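How to Cook a Pot of Rice in a Rice Cooker (and Get It Right Every Time)

by Janka Beneš

I grew up in a house where rice was boiled in far too much water and drained through a colander, and I was well into my thirties before I owned a rice cooker. It was a hand-me-down from my neighbour Iveta Říha, who was moving to a smaller place in Valham and had two of them. She brought it over one December evening with a bag of jasmine rice under her arm and stayed to make sure I used it properly. Nearly everything below I learned from her, or by getting it wrong afterwards.

If your cooker came with a booklet, keep it handy, as some models have their own ideas about water and settings. For plain white rice in an ordinary cooker with a hinged lid, though, this is how I go about it.

What you'll need

White rice, long grain or jasmine
Cold water
A pinch of salt, if you like it
A sieve or a big bowl for rinsing
A flat plastic or wooden paddle

Step 1: Measure the rice

Use the little cup that came with the cooker. It's smaller than a regular kitchen cup, and the lines inside the pot are marked to match it, so if you swap in your own cup the lines won't mean much any more. Three of the small cups weigh in at 450 grams or so, depending on the rice, and will feed four of us with a bit left over for fried rice the next day. If you've lost the cup (I have, twice), any small cup will do as long as you use the same one for the water.

Step 2: Rinse it

Tip the rice into a bowl, cover it with cold water and swish it gently with your hand. The water will go cloudy straight away. Pour it off and do it again, and then once more. By the third rinse it should be a good deal clearer, though it doesn't need to be like glass. I used to rinse right in the cooker's own pot, but Iveta told me off for it – the coating scratches, and hers had lasted years.

Drain the rice well. Water left behind in the bowl counts toward your total, and it's the usual cause of a mushy batch.

Step 3: Fill the pot

Dry the outside of the inner pot with a tea towel before it goes back in the cooker. Set it down, give it a small turn each way so it sits flat, and add the rice. It will land in a heap in the middle.
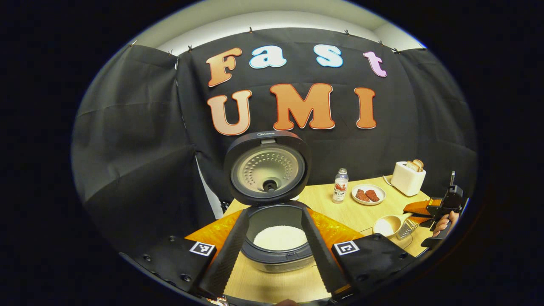 Rice in the pot, lid up, ready for the next step.

Smooth the heap out with your fingers or the back of the paddle until it's level from side to side. A hill in the middle means the grains at the top poke out of the water and come out hard, while the ones underneath go soft.

Step 4: Add the water

Pour in cold water up to the line that matches your number of cups. If your pot has no lines, start with one and a quarter cups of water for each cup of rice, using the same cup for both. I weigh mine these days, and for three small cups of the Lanach jasmine I buy, 530 grams of water suits us very nicely. Older rice can be thirstier, so make a note of what you used and adjust it next time.

Salt goes in now, if you're using it. Stir once and leave it be.

Step 5: Cook, and don't peek

Close the lid until it clicks and press the switch. Keep the cooker out from under your cupboards, as the steam comes up through the vent in the lid and will swell a cupboard door over time. Mine sits out on the table for that very reason, with whatever we're having alongside it.

Resist lifting the lid. I know how hard it is when the kitchen starts to smell lovely, but you let the steam go and the top layer suffers for it.

Step 6: Let it rest

When the switch pops up or the light changes, leave the lid shut for another ten minutes. Then open it, tilting your face away from the steam, and slide the paddle down the side and under the rice. Lift and fold it over, all the way around, so it loosens without getting squashed.

Looking after the cooker

Unplug it and let it cool before you clean anything. The inner pot wants warm soapy water and a soft sponge. Wipe the inside of the lid every time, and if the inner plate or the steam vent comes off on your model, wash those too, as starch builds up in the little holes. The body should never go in the sink.

Leftovers should go into the fridge as soon as they've stopped steaming, spread out in a shallow dish, and be eaten the next day. Ours usually meet an egg and some green onion before lunchtime.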